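The pictures on this page are from the breakfast table station of the Flandari Robot Club, winter term. The club meets in Lab 2228 at Postatdale, and the term project is a two-armed tabletop task called Terine. Students drive both arms by hand first, record what they do, and later train a policy on the recordings. Most of the term goes into the recording.

The full task is written on one sheet and has changed twice. The current version:

- Start with the plate, the toaster and the box on the table, each in a cell drawn from the cards.
- Use one arm to steady the toaster and the other to take the bread out of it.
- Set the bread on the plate beside the pastry without pushing the pastry off.
- Bring both arms back to their rest positions.

The box does not have to be moved in the base task. It is there because the second half of the term uses it, and because the policies trained last year did badly as soon as an extra object was on the table. A run is stopped if either arm touches the other, if an object leaves the table, or if the driver calls it.

We recorded 189 runs before the February break. Not all of them are usable. The log has a column for that, and the person who drove the run does not fill it in.

## Wrist view

Each arm has its own small camera, and the recordings keep both. New drivers tend to ignore the wrist view and watch the table, then overshoot when the fingers get close to the plate. We now have everyone do their first practice session from the wrist view alone. It is slow and most people dislike it, but the approach angles get better.

Toaster, plate and turnover from the wrist, with the gripper open: 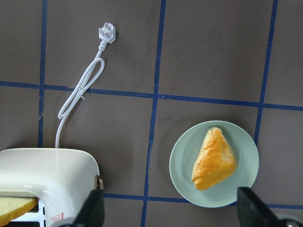
Kaj Thorlacius wrote in to say that the practice sessions should be longer: "I drove for two evenings before I stopped fighting the left arm. If people go on the log before that, you are training the policy on their mistakes. I'd drop the first runs from every new driver and not argue about which ones were good."

We have gone partway with this. A new driver's first 20 runs are now marked as practice and kept in a separate folder. They are still useful for checking that the cameras are in sync and that the gripper values are being saved, so we don't delete them.

## Blue tape

The tape grid is used for placement only. The policy is not told where the lines are. Before each run one student draws a card for each object and another student sets the objects out. Cells do not have to be filled exactly. An object that lands across a line stays where it is, and the log gets the nearer cell.

Tape comes up at the crossings after a few sessions. If you replace a strip, press it flat from the middle outward and put down the same blue. Last term a few strips were replaced in a different color, and we ended up with two batches of recordings that were easy to tell apart for the wrong reason.

Ionuț Barbu keeps the cell map. If you change the number of strips, tell him before you record anything, and put the new map in the folder with the same date as the runs.

## Both arms in

The table from higher up, with an arm over the box and the other reaching in to the toaster. The view from this height is the one we use for review, since it has both grippers and all of the objects in it most of the time. Its weak spot is the plate. When the plate is on the same side as an arm, the arm covers it, and you need a second view to tell where the bread ends up.
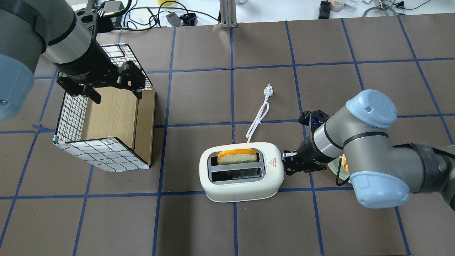
*Left gripper above the open box, right gripper at the end of the toaster.*

Driving two arms at once is harder than it looks from the bench. Our drivers work with one arm moving and one arm holding, and trade off. Moving both at the same time saves a little on each run but the stop rate goes up, and we would like the recordings to be consistent more than fast.

Some notes from the driver sheet that apply to this part of the task:

- Come to the toaster from the end. Coming down from above puts the wrist in the way of the other arm.
- Close on the toaster slowly. It is light and it turns.
- Check the cord. The loop should be behind the toaster as seen from the head camera, and the plug stays on the table. The toaster is never plugged in for this project.
- Take the bread near the top of the crust. Going lower brings the fingers into the slot.
- Call out before you switch arms, so the person on the log can mark the time.

Preben Thygesen and Miłosz Stępień did the first version of this sheet. It was two pages long, and very few people read the second page. The parts that matter are now on one side and the sheet is taped to the driver's bench.

## Fixed camera

The last camera is on a stand and does not move during a session. It looks across the table at the bases of the arms, so left and right are swapped compared with the head camera. This causes more confusion in the log than anything else. The rule is that "left" and "right" always mean the robot's left and right, whichever view you are looking at. If you are reviewing from the fixed camera, the arm on the right side of your screen is the left arm.

Daylight is the other thing to watch. There is a window behind the table, and the light on the tabletop changes through the afternoon. We tried recording with the blinds down and the policy did poorly with them up. Now the blinds stay up and we spread the sessions out, with some starting at 2 p.m. and some after dinner. The start time goes in the log.

Plate, toaster and box in a row, with the box on its side:

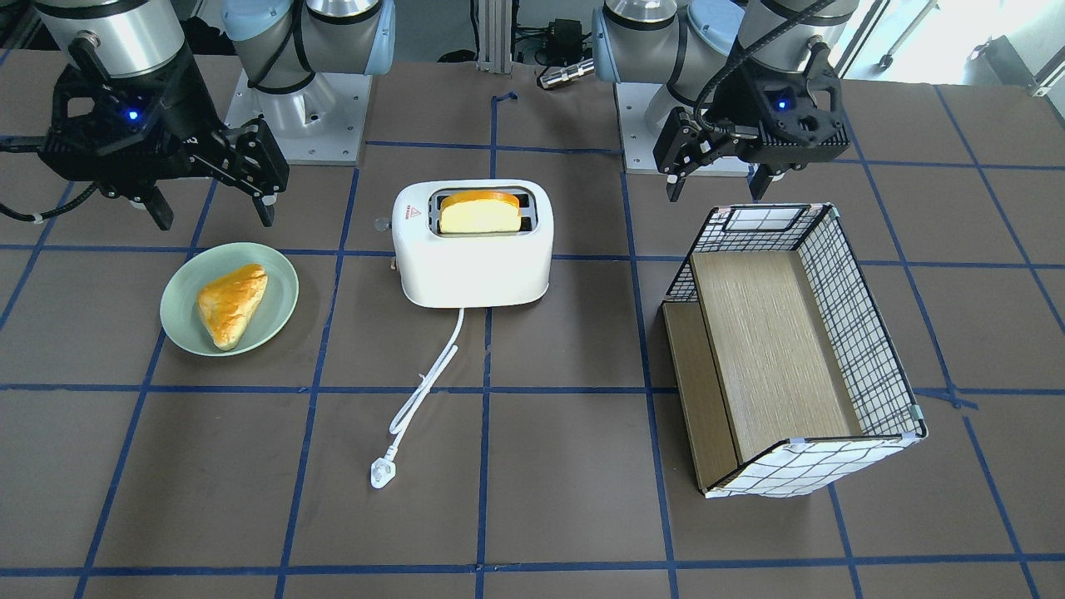 ## What is left this term

The log needs cleaning before any training starts. Kaj Bergmann is going through the runs in order and has finished roughly a third of them. Anything with a missing wrist recording gets set aside. Anything with left and right swapped can be fixed in the log without recording again.

After that we train on the base task and test it with cards drawn fresh for each try. The test runs are scored as pass or stop, with no partial credit. We will score the same policy with the box upright and with the box tipped over, and report the two results separately.

The box task comes next. The bread goes into the box in place of the plate, and one arm has to hold the box still. The rules for it are still being written. If you have driven the base task and want to help with them, put your name on the list inside the lab door.

Students from the Villaseñor program who want to try driving can come to any practice session. You will start on the wrist view like everyone else. Bring closed-toe shoes, tie back long hair, and keep your hands off the table while the arms are powered. The stop button is at the driver's bench, and the person on the log has a second one.

The driver sheet, the cell map and the blank log are in the project folder under Terine.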